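# Chapter 7: Rocks That Fall From the Sky

I saw my first really good shooting star on a Sunday night, lying on the hood of a car outside Lernutby, and I spent the next hour with a stiff neck hoping for a second one. It never came. But I did go home wondering where the thing had ended up, and that question is pretty much this whole chapter.

Most of the time, the answer is "nowhere." The bright streak you see is usually made by a bit of grit, and it burns away high over your head.

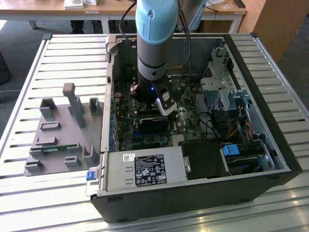
## Three words people mix up

Let's get the names straight before we go any further. A *meteoroid* is the rock while it's still out in space. A *meteor* is the streak of light it makes in our air. A *meteorite* is whatever reaches the ground. Same rock, three names — and yes, I still slip up when I'm talking fast!

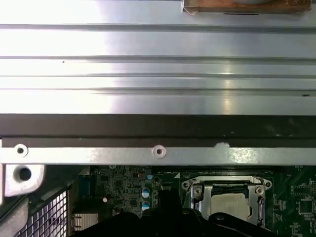
*Ridged metal panel with a dark strip beneath it.*

Big ones are a different story. A large rock can punch through the air, break apart, and drop pieces over miles of farmland. Our made-up-for-homework rock, which I'll call Ineck, has a mass of 141 grams, so it would sit nicely in your palm.
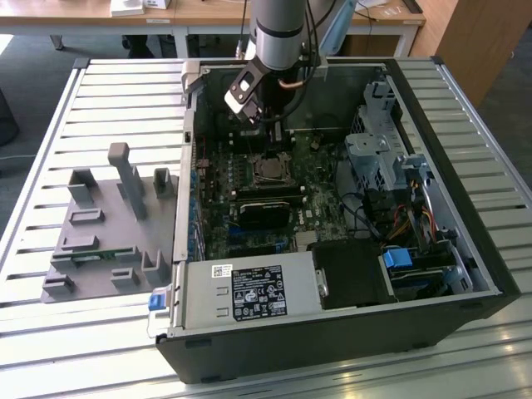

Meteorites come in a few main types: stony, iron, and a mix of the two called stony-iron. Stony ones are by far the most common finds after a witnessed fall, and they can look a lot like any old rock in a ditch. Iron ones are heavy for their size and will usually grab a magnet. What I love is that the metal in them is mostly iron and nickel, so it's not some strange space stuff. We use plenty of metals down here too, like the square metal-topped processor in the middle of that green motherboard, but a meteorite's metal came together long before anybody was around to shape it.
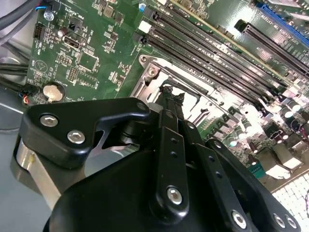

## Before you read on

1. Write down what you think a fresh meteorite looks like on the outside. Keep the page — we'll come back to it in section 2.
2. Find a rock near your home and weigh it. Is it heavier or lighter than Ineck?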